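Search products, parts and manuals
Search
All categories

Grevberg Dual-Arm Bench Cell, Model 20

Reading time: 5 minutes

The Grevberg Model 20 is a two-arm bench cell for handling and light assembly work. It is supplied to laboratories, teaching departments and small workshops that need two arms working over a shared floor. This page covers the mounting of the arms, the routine care of cables and grippers, and the replacement of parts that wear. It should be read together with the safety manual delivered with each cell.

General arrangement

Both arms are carried on a single rail along the operator side. Work is placed on the floor of the cell within reach of both grippers. The position of each base plate is set during installation and recorded on the cell card. Customers may move a base plate along the rail, but the new position must be entered on the card and the arm-to-arm check described on this page must be repeated before the cell returns to service.

The cell is delivered as a frame, a rail, two arms with base plates, two base boards and a controller made by Zeletti. Wall coverings, shelving and baskets are selected by the customer. Any accessory fixed to the frame must remain outside the reach of both arms at full extension.

Mounting the arms

Two persons are required to mount an arm. Power must be disconnected at the wall and the controller lamp must be out before work begins.

Lower the base plate onto the rail with the arm folded. Start all bolts by hand, then tighten them in a crossing pattern. Final tightening is carried out with the wrench supplied, set to 20 newton meters. The bolts are checked again after the first 27 hours of operation, as the plates settle under load during this period.

Connect the base wiring only after the plate has been tightened. The connectors are keyed and should seat without force. Where a connector resists, inspect it for a bent pin and do not proceed until the pin has been corrected or the lead replaced.
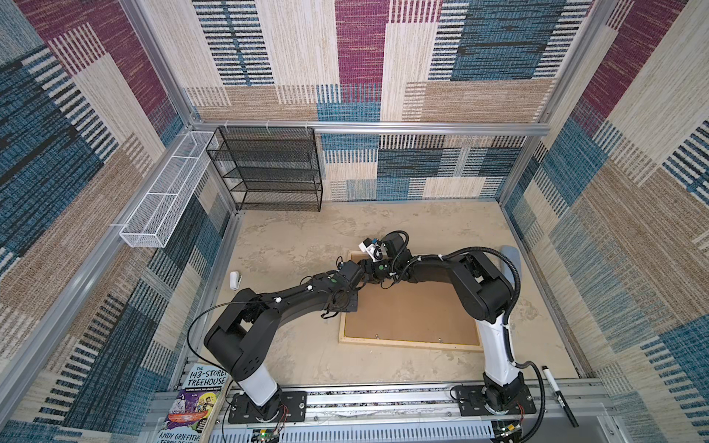
Cable care is the most frequent service task on the Model 20 and should be carried out every month, or after every 200 cycles of a new program until the cable paths are known to be sound. Begin at the wrist and work back toward the base. Every clip along the forearm must hold its cable without pinching it, and a cable that can be pulled sideways out of a clip is to be refitted before the arm is moved. Slack requires particular judgment. The left arm shows a thin black cable leaving the shoulder in a wide arc over the floor and coming down toward the rail, while the right arm carries a corrugated conduit from the elbow to the base. A loop of the first type must be observed through the whole program at reduced speed. It must not be drawn tight at full extension, and it must not catch on a tray or on the other arm. Conduit is to be inspected for splits at the elbow, where it bends most.

Wiring at the base plates should be kept clear of the bolts and of any loose article placed near the rail. The boards beside the plates are not sealed. Dust is removed with a dry brush. Compressed air, solvents and damp cloths are not permitted in this area.

Arm-to-arm check

The check confirms that the controller holds a correct record of where each arm stands in relation to the other. It is required after installation, after a base plate has been moved, and after the replacement of a wrist or elbow joint.

1. Set the controller to service mode and select reduced speed.
2. Bring both arms to the stored meeting point above the floor.
3. Measure the gap between the grippers with the 8 mm gauge. The gauge should pass with light contact on both sides.
4. Return both arms to the folded position and repeat.
5. Enter both results on the cell card.

A gauge that will not pass, or that passes without contact, indicates that one arm is out of position. The base bolts are examined first. If they are found to be tight, the joint offsets are reset by the procedure in the controller manual.

Grippers

Gripper pads are replaced in pairs. The usual service life is 2000 hours, and less where the cell handles rough or sharp-edged parts. Remove the gripper from the wrist before changing the pads, and support the cables while it is free – the connectors are not designed to carry its weight.

Grippers with an attached sensor should be removed with the bracket in place. Loosening the bracket will alter the sensor position, and the sensor must then be set up again from the beginning. Replacement brackets are supplied with two alignment pins for this purpose.

Faults and first actions

Arm does not wake after power is restored: confirm that the base connectors are seated, then restart the controller. Do not restart more than twice.

Arm stops partway through a movement: inspect the cable path at the joint that reported the fault. A cable under tension is the usual cause.

Gripper closes slowly or unevenly: clean the jaws and test with no part held. If the fault remains, replace the pads.

Knocking sound at the shoulder: take the arm out of service and contact Grevberg. The shoulder joint has no parts that may be repaired by the customer.

Parts and service

Replacement cable sets, clips, conduit and gripper pads are held in stock. Shoulder and elbow joints are exchanged as complete units, and the returned unit should be packed in the carton in which the new one arrived. Customers in regions served by Murthy may order through that office, quoting the number on the cell card.

The yearly inspection may be booked at any time and should be requested early for visits in October, when demand from teaching departments is high. Technical questions are handled by the service office under Tariq Awan. Please have the cell card at hand and state which arm is concerned, left or right, as viewed from the rail.

Recently viewed

Grevberg Base Plate Bolt Set
Grevberg Forearm Cable Clips, White
Zeletti Cell Controller, Bench Version
Trirex Corrugated Conduit, Black
Trirex Gripper Pads, Pair
Grevberg Cell Card, Replacement Pad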